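Print this page
E-mail this page

Bromska Two-Arm Teaching Station

The Bromska is a tabletop station for teaching a two-armed robot by demonstration. An operator moves a pair of lightweight leader arms, and the two working arms follow. Every movement is recorded along with the camera views, and the recording becomes training material for your own control software. It is made by Rizvi and sold as a complete station or as an add-on for customers who already own Rizvi arms.

Most of our customers start with cloth. Folding a shirt needs both hands at once, the material never lands the same way twice, and a new operator can see right away whether a demonstration is worth keeping. The same station is used for bagging, sorting, and putting small parts into trays.

How a task is shown

There are two ways to show a task. In remote mode, the operator stands or sits at the leader arms and drives both working arms at the same time. The grippers open and close with a finger trigger on each leader. In hand-guided mode, the operator takes hold of the working arm above the wrist and walks it through the motion. Hand guiding is good for setting start positions and for slow, single-arm work. For garments we recommend remote mode, so that the operator's own hands and sleeves stay out of the camera views.

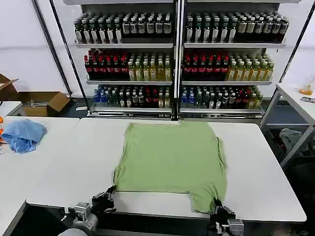
Corners and loose flaps take the most practice. New operators tend to close the gripper too early and catch two layers when they wanted one. The trigger has an adjustable travel setting for this reason, and it is worth spending the first session on nothing else. A heavier spring is included in the accessory bag for people who prefer more resistance.

A demonstration can be paused at any point with the foot pedal. The working arms hold position until the pedal is pressed again. If the leader arms have been moved in the meantime, the station asks the operator to bring them back into line before it resumes. Bad takes can be dropped with a long press, and they are removed from the count.

Recording

Drorkik, the recording program, comes installed on the control computer. It stores joint positions, gripper opening, trigger input, and all camera streams on one clock. Each take gets a task name, an operator code, and a free text note. Takes can be trimmed at either end but not cut in the middle.

The internal drive holds nearly 1000 takes of a normal shirt fold at the default camera settings. Longer tasks will fill it sooner. Files can be moved to a network drive at the end of the day or copied to an external disk by hand.

Using what you recorded

Drorkik exports to open formats, and no license is needed to read the files. Customers who would like a starting point can order the Grolovent garment set, which was recorded on this same station. It contains 1000 takes in two parts:

- 572 takes of T-shirts, starting flat
- 428 takes of T-shirts, starting crumpled

Both parts use plain shirts in several colors and sizes. The set is supplied on a disk and includes the operator notes.

Setting up the work area

- Use a plain, light-colored tabletop with a matte finish. Two tables pushed together are fine if the tops are level.
- Place the table so the full garment can be reached by both arms with the elbows still slightly bent.
- Keep the next garments on a side surface within the operator's reach.
- Leave the background as it is in your normal workplace. Shelves and stock behind the table do no harm to the recording, and a policy trained against a bare wall often does poorly once it is moved.
- Check that the gripper cables have enough slack to follow the wrist through a full lift.

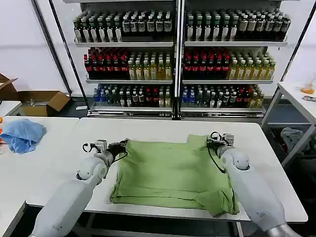

What is included

- Two working arms with two-finger grippers
- Two leader arms with finger triggers
- Head camera and mounting post
- Control computer with Drorkik installed
- Foot pedal, emergency stop, cables, and accessory bag

The table is not included. Spare fingertips are sold in pairs, in pointed and flat styles.

Ordering

Stations are built to order. Please tell us your table height and whether you need the add-on kit or the full station – the mounting plates are different and can't be swapped later. Operator training is one day at our shop or yours.

Print this page
E-mail this page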